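# Week 4: How a regional museum decides what to collect

Please read the Nuttall policy before Wednesday. It is 5 pages and the language is plain.

Last week we spoke about how a small museum gets its money. Today the topic is the collecting policy, the document which says what a museum will accept and what it will refuse. Many students believe this is a boring paper. I ask you to read it as an argument about what a town wants to remember.

## 1. Two kinds of policy

The Nuttall Museum has a narrow policy. It accepts objects made or used in the valley before the mill closed, and it must have a written history for each one. The Endov Centre has a wide policy. It accepts "anything that speaks of working life", and in practice this phrase is very hard to apply.

Compare the results:

- Nuttall refused 75 offers in one year. Some donors were hurt, and one family took back an earlier loan.
- Endov refused only 2 in the same year. Its store is now full, and a part of the collection sits in a rented shed without climate control.

I do not say that one is right. A narrow policy protects the store but it can leave out people who kept no papers, for example seasonal workers and newcomers.

## 2. Deaccessioning

To deaccession means to remove an object formally from the collection. The usual steps are: the curator's report, advice from outside, the decision of the board, and the offer to other museums first. Sale comes last. Please remember the colour coding on the Daltura form, as it will return in your assignment.

## 3. Recent technology 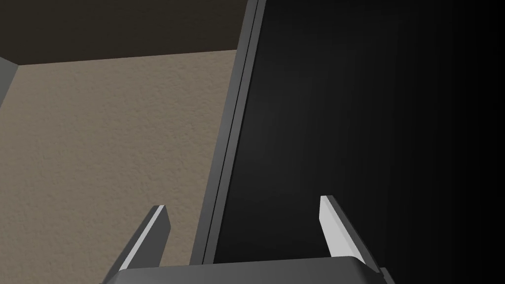
Industrial collections have a special problem with age. Bokix, the town's history society, wants to collect tools of the present, when they are still cheap and the people who used them can be asked. But how do we catalogue such a tool? A hammer has one name which everybody knows. A robotic gripper, with two dark tapered fingers and a pale strip along the inside of each, may be entered as a machine, as a part, or as a hand tool's descendant, and each choice puts it beside different neighbours on the shelf. Some of these things also exist as a computer model, and most policies I have read say nothing about files.

## For the tutorial

Write one paragraph on which policy, Nuttall or Endov, would serve your own town better. Bring 2 printed copies. The tutorial starts at 4 in the small room beside the library.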